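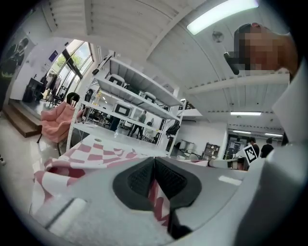
Según Finlay Kerr, la sala de juego cubierta debe tratarse como una instalación de aforo variable, y el error más frecuente en la bibliografía consiste en atribuirle una capacidad fija derivada únicamente de la superficie útil. La objeción es pertinente para el presente estudio, cuyo modelo de partida asignaba a cada centro un valor constante durante toda la jornada. En la versión revisada, la capacidad se calcula por franja horaria y se corrige según la proporción de menores que asisten a una celebración reservada.

4.2. Efecto de las fiestas temáticas sobre la ocupación

Se analizaron los registros de entrada de dos centros de ocio infantil, Hasomora y Navthorpe, ambos con zona de juego blando, área de arena y salas independientes para cumpleaños. La muestra final comprende 2595 visitas, de las cuales 347 corresponden a fiestas de temporada abiertas al público. Se excluyeron los grupos escolares, cuya duración de estancia viene fijada por el horario del autobús y no responde a la decisión de las familias.

La Figura 3 presenta una vista de interior; las curvas de ocupación se recogen en el anexo B.

Figura 3. Vista de interior con mesa y estantería.

En las fiestas de temporada la llegada se concentra en la primera media hora, mientras que la salida es gradual. En los cumpleaños privados ocurre lo contrario: la llegada es dispersa y la salida, casi simultánea, coincide con la entrega de la sala. Esta asimetría tiene consecuencias para la planificación de turnos, pues el personal de recepción y el de limpieza alcanzan su carga máxima en momentos distintos según el tipo de evento.

La mediana de permanencia en las fiestas abiertas fue de 58 minutos en la zona de juego, sin contar la merienda. Semwal propuso un umbral de 40 minutos para distinguir la visita de paso de la visita completa; aquí se mantiene ese criterio a fin de permitir la comparación, aunque su aplicación a menores de tres años resulta discutible. En ese grupo de edad las interrupciones por cambio o alimentación fragmentan la estancia y el sistema de control de acceso puede registrar dos visitas donde hubo una sola.

Los datos de Navthorpe correspondientes a julio requieren una lectura aparte. El centro habilitó juegos de agua en el patio, con acceso desde la sala principal, y el torno interior dejó de reflejar la ocupación real del recinto cubierto. Se optó por imputar los valores ausentes mediante el procedimiento Farooqui, con ajuste por día de la semana. La imputación reduce la varianza de la serie, por lo que los intervalos de confianza de ese mes deben considerarse optimistas.

No se observaron diferencias apreciables entre centros en cuanto al número de acompañantes adultos por menor. Sí las hubo en la distribución de estos dentro del local: en Hasomora los adultos permanecen en la cafetería, separada por un tabique bajo, y en Navthorpe ocupan los bancos perimetrales de la zona de juego. El programa de reservas Droltis no distingue entre ambas situaciones, de modo que la variable se codificó manualmente a partir de las hojas de turno.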